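Fehr Adds Cut Sponge Pieces in Separate Colors to Undusden Cleaning Range

FIRACH, December. Fehr, a supplier of household cleaning goods, has extended its Undusden range with small cut sponge pieces sold by color. The new line is intended for tasks where a full-size kitchen sponge is too large: bottle necks, faucet bases, window tracks, drawer runners and the corners of sinks. Shipments to retail and trade customers start this month from the company's packing site in Jilis.

Product description

The pieces are cut from full sponge sheet at the Jilis site. Each color is assigned to one area of the home or workplace, so that a piece used on a toilet base is not later used on a cutting board. The assignment is printed on the inside of the lid of every carton. Customers may follow it or set their own.

Red is assigned to toilets and bathroom floors, green to dishes and food preparation surfaces, and yellow to sinks, tubs and tile. Pieces within a color are not trimmed to an exact outline. Fehr sells them by count, and small differences in length and corner shape are within the product specification.

The company cuts the sheet dry. Offcuts too small for sale are collected and used as fill for shipping cartons.

Sponge pieces on a white work surface:
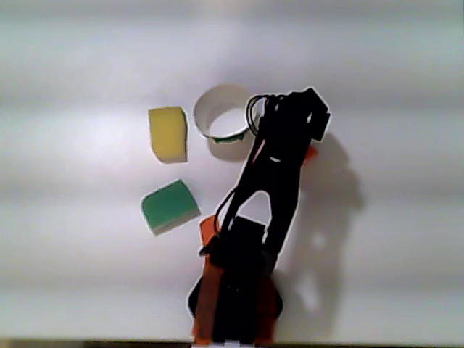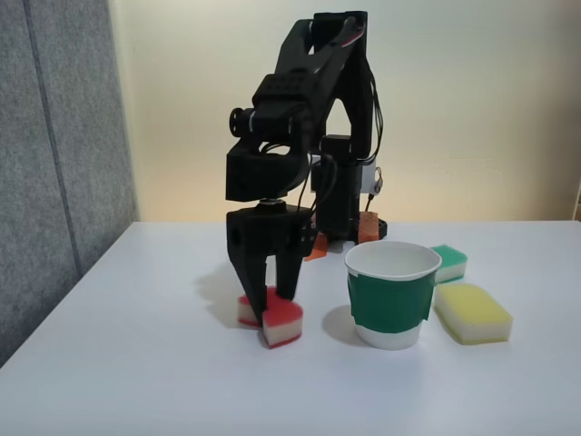
Packaging and quantities

The pieces are available in two pack sizes. The household carton holds 50 pieces of a single color. The trade carton holds 1,000 pieces of a single color and is supplied with a tear-off panel on the short side, which allows pieces to be taken out while the carton stays on the shelf. Mixed-color cartons are not offered at this time.

Neither pack contains a plastic inner bag. The cartons should be kept in a dry cupboard, off the floor, with the flap closed. Pieces that have taken up moisture in storage can be spread out on a rack and returned to the carton once dry.

Use and care

Pieces should be wetted and squeezed out before first use. For light soil, water and a small amount of dish soap are sufficient. The scouring face of the green pieces should be tried on a hidden spot before it is used on coated pans, acrylic or polished stone.

After use, rinse the piece under running water, squeeze it and stand it on edge to dry. Pieces used with bleach should be discarded at the end of the job. Pieces used in the bathroom should be stored apart from those used in the kitchen, even where the colors differ. The pieces are not intended for use on skin, on hot cooking surfaces or with solvents.

Trial placement

Before release, the line was placed in 34 households and small workplaces in the Firach area. Participants received one household carton of each color and kept a written record of where each piece was used and when it was thrown away. Fehr received 1,056 entries. Sink corners and faucet bases were the most frequent uses recorded, followed by window tracks.

Two changes were made as a result. The color assignment was moved from a loose leaflet to the lid of the carton, and the carton flap was widened so that a piece can be removed with a wet hand.

Availability

The household carton will be stocked by stores that already carry the Undusden range. The trade carton can be ordered directly from the Jilis site. Orders received before noon are packed the same working day. Samples of each color are available to store buyers and cleaning contractors on written request.

About Fehr

Fehr cuts, packs and distributes sponges, cloths and brushes for home and commercial cleaning. Its offices are in Firach and its cutting and packing operations are in Jilis. The Undusden range covers sponges and wiping cloths.

Press contact: Fehr, Press Office, Firach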